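The Clodik Ally Band, and why I keep restocking it

I run a tiny shop out of my back bedroom, and the Ollamholm page is where I put the stuff I'd buy myself. The Clodik Ally Band is a stretchy rainbow captain's armband, the kind you see on soccer and rugby players when a league holds its pride round. I first ordered a box of 13 for my own rec league in February, after one of our players came out to the team, and they were gone before practice was over!

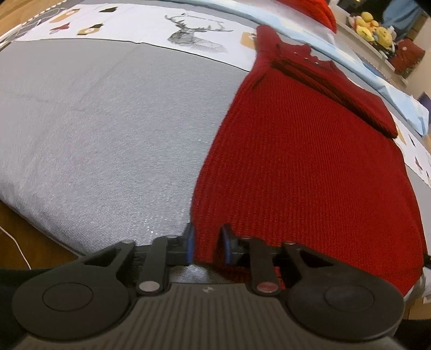
It fits over a jersey sleeve and stays put, which matters if you've ever spent a whole match tugging at a band that slides to your wrist. The grip strip inside is soft, so it won't snag on most shirts. Knits are the one thing I'd be careful with (a red knitted garment like the one in the photo, say), so pull the band on slowly and don't let it catch on a hem. On a regular polyester jersey I've had no trouble at all.

There are 2 sizes, youth and adult. If you're between them, go adult. Wash it cold and hang it up. I put one through the dryer and the purple stripe never forgave me.

I've sold 1563 of these so far, and 752 went to school teams, which makes me happier than I can say. The Kemeys league got a whole set for its referees too. Wearing one is a small thing, I know, but I've heard from kids who noticed.

Team packs ship in a plain Flesmont mailer with no logo on the outside. Need a color match for your club? Send me a note before you order and I'll see what I can do.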